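Search this site Search Go

Teaching the arm at Grovard

16/06/2021

The packing supervisor at Grovard has worked there long enough to remember when every small part was sorted by hand. "I had 415 people's worth of opinions when the arms were announced," she told me over a very milky coffee, "and I think I heard every one twice." She now spends two mornings a week at a screen, rehearsing picks in simulation with her crew before the floor sees them. 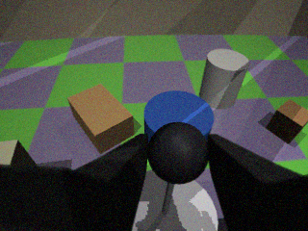
A black ball between the fingers, in the simulator.

"Round things are my favorite," she said, laughing — "they're a pain, so you have to think!" Her crew chooses what goes on the checkered top, and she is proud of that, as it used to be decided upstairs. Her wrists are better too. What she misses is the talk along the old sorting bench, which went quiet in December when the first Ulell cell opened.
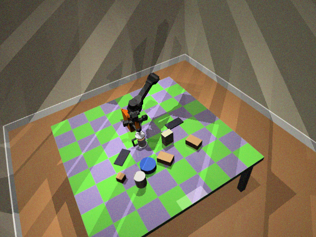

The arm over the mug, with boxes and cylinders around it.

Five of her sorters have retrained, and she'd like the pay to catch up with the new work. "We know the parts. The arm has to get that from somebody, and I'd like it to be us."

Comments

packer_dee: My sister's plant did this too. She misses the bench as well.

oldlathe: Good for her on the pay.

Search Go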